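Potassium targets and the lunch log - what are people counting?

dkessler_rd
Posted August 29, 2023

Starting a new thread so the sodium one can stay on sodium. My food log averages 3,598 mg of potassium a day over the last 9 days. That is food only, no salt substitute. My question is how far I should trust the number. Most of my lunch entries come from the generic database, and the generic entries disagree with each other. Plain cooked potato varies a lot depending on whether the entry assumes skin on, skin off, boiled or baked. Leafy greens are just as bad.

Kidney function is normal, no relevant medication.

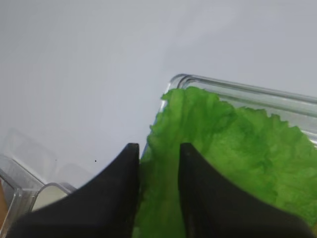
Uchida Nutrition Club - Minerals and Electrolytes Board

tallgrass
The number is fine as a trend and poor as an absolute. Boiling moves potassium into the water, and if you pour the water off, it's gone. Baking doesn't do that. If your entry says "potato, cooked" with no method, replace it. Lettuce is a small contributor per serving, so I wouldn't spend time on which type you picked. Beans, potatoes, yogurt and squash are where the error is.

Rochelle Iwasaki
Agree on method, disagree on ignoring the small items. In my log the small items came to 900 mg a day once I entered them properly: coffee, tomato paste, milk in the coffee, a few bites of fruit. None of them looks like much on its own line.

dkessler_rd
Did you weigh those or use the serving sizes?

Rochelle Iwasaki
Weighed for 4 days, then stopped. My meals repeat enough that I copied the entries forward.

m_orrin
Which app? Ladance leaves the potassium field blank when the source label doesn't list it, then adds the blank as zero. Drestari flags the missing value. If you are on Ladance, your total is low by some unknown amount and averaging more days won't fix it.

dkessler_rd
Ladance. I had not noticed the blanks. Checking now - the bread, the burger buns and both cheeses have nothing in the field.
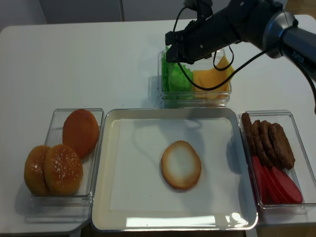
Re: Blank fields and what to do about them

So-yul Ahn
Swap each blank entry for a generic one with a full mineral panel and keep the weight the same. It won't match your brand exactly but it beats zero. White bread products are low in potassium, so the buns will barely move your total. Whole grain is higher.

tallgrass
Or leave the bread alone and fix the beans. Same point as before.

Rochelle Iwasaki
You can do both. It's a one-time edit.

m_orrin
Pletlow imports Ladance exports and lists every blank by nutrient. Free tier is enough for this. The import drops custom recipes, so export those separately first.

So-yul Ahn
One caution for anyone reading with reduced kidney function or on a potassium-sparing diuretic: an undercount is a different problem for you. Take the log to whoever manages your labs before changing anything, and mention the blank fields.

dkessler_rd
Fixed the potatoes and the beans, buns and cheese still to do. Will post the new average when I have the same number of days again.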